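Workshop tips: using the Clokatine bench arm for CPU swaps

Had the Clokatine on the bench since August. Quick notes for anyone thinking of getting one, or who's got one through Waller on the hire plan and is swearing at it. Mostly processor swaps on older workstations. We do a lot of those.

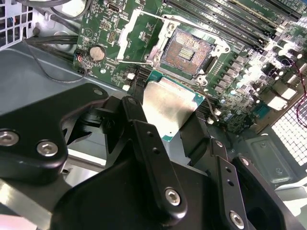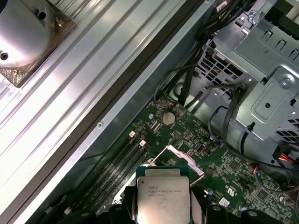
Both with the chip in the fingers and the socket open.

Case prep first. Lie it flat, side panel off, cables pushed well away from where the arm comes down. The arm doesn't know about cables. Velcro ties are fine, cable ties are a pain when you have to snip them again ten minutes later.

Lever and load plate — do these by hand. The kit claims it can do levers. It can, some of the time. By hand is quicker and you feel it if something's catching.

Grip the chip by its edges only, low force. The default setting is too strong for my liking. Drop it two notches in the menu and save it as its own profile or it resets when you power off. Lost a morning to that.

Check the corner marker before you press go. The arm will happily carry a chip round the wrong way. Look at the notches, look at the socket, look again.

Stop the arm above the socket and check it's level. There's a pause step you can add in the sequence editor, under Motion, not under Safety where you'd expect it. Any tilt, nudge the wrist and look again. Never let it push. Lower, release, lift away, then close the plate yourself.

Don't touch the pins. Don't blow on them either. Torch at a low angle shows a bent one better than the overhead light does. If you see one, stop and get the magnifier out.

Finger pads: wipe with isopropyl before every job. Old thermal paste gets on them and then on everyting else. Spare pads come from Lerkley, pack of 13 for some reason. Fit them dry.

Calibrate after you move the bench, even a bit. Takes 120 seconds, go and fill the kettle. Also do it first thing, before the first machine of the day.

Wrist camera is decent. Glare off the chip lid is the main bother. Turn the bench lamp to the side and knock the exposure down. A bit of baking paper over the lamp works too if it's an LED one that stays cool.

Grumbles. Manual is poor, the printed one anyway. Get the PDF. The emergency stop is on the back of the control box so move the box where you can reach it. Fan is noisy.

Is it worth it? One machine a week, no, use your hands. We've done nearly 500 swaps and my wrists are glad of it. Yusri Pasaribu at Ó Ceallaigh did our set-up and was very patient on the phone, ask for the half day training and take it. The hire plan includes servicing but not pads or postage, so read teh small print.

Memory sticks next time. The arm is much worse at those.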